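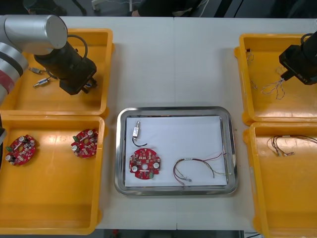
The winches on a sailing boat are serviced less often than the owners say. I know this from myself. When we bought our Kerekes, a wooden sloop with a long keel and a very small cabin, the seller told me the winches were "done regularly", and I wrote this down in my notebook as if it was a fact. In our first July they began to make a dry sound under load, and by the end of the season one of them could be turned in both directions, which a winch should never do. The work itself is mostly washing and sorting, and it goes well on a white table with plastic trays in a strong colour, such as these four orange-yellow ones, two on each side, and a steel tray in the middle with a sheet of white paper in it. On white paper a small spring is easy to find. On the deck it is in the water before you have heard it fall.

I learned the work from Gyula Lengyel, who has kept boats in Prarkby for most of his life and was for many years the rigger there. He does not like to teach. He allows you to stand near him, and if you ask a good question he answers it the next day. The first thing I understood from him was the order. One winch is opened at a time, and the second stays closed until the first is back together, even if the parts look the same. My winches are from the same maker and the same year, and still the bearings did not want to change places.

The old grease was brown and hard like toffee. We left the gears in paraffin overnight and brushed them in the morning, outside, with the door of the shed open for the smell. Under the dirt the bronze was in better condition than I had the right to expect. Only the pawls were worn, those little metal tongues that let the drum turn one way and hold it the other way. Their edges had become round. Gyula put one under my thumb and then a new one, and he did not need to say anything.

New springs and pawls for both winches cost less than our dinner in the harbour restaurant. The time was more expensive. I had planned an evening, and I used 2 full weekends, one of them for looking for a circlip.

Judit Farkas, who has the berth beside ours, believes that people use too much grease and she is certainly right. She showed me a winch from her own boat that had been packed full by a previous owner. The pawls were swimming in it and stuck to their pockets, so they could not spring out. Now I put light oil on the pawls and a thin layer of grease on the gears and bearings. Her brother-in-law, Béla Gál, uses the same grease for everything, also for the bicycle, and he has sailed to Zastholm every summer without trouble. I report this because it is true, but I don't recommend it.

In the spring we took Kerekes to Zastholm ourselves. It is 21 miles from Prarkby, and with the wind from the west you have to work for the last part, past the low point at Bolby where the current is against you in the afternoon. My wife Zsófia took the sheets and I had the tiller. We tacked until I was tired of it. The winches gave that clean, quick clicking which I had heard on other boats and had believed was a matter of money.

There is one more thing I should mention about assembling. The drum must go down the last centimetre by its own weight, while you turn it gently against the pawls. If you push, you will bend a spring, and then you take it all off again. I pushed. Gyula went out to smoke.

This winter the windlass is next. It has not been opened in my time, and one of the bolts has no longer any head on it. Norbert Szabó at the yard offered to drill it out, and he asked me to bring the whole thing to him before the frost, with the chain still on if I cannot free it. I have soaked it with oil every evening since we came ashore, and yesterday it moved a little, or maybe it was the bench.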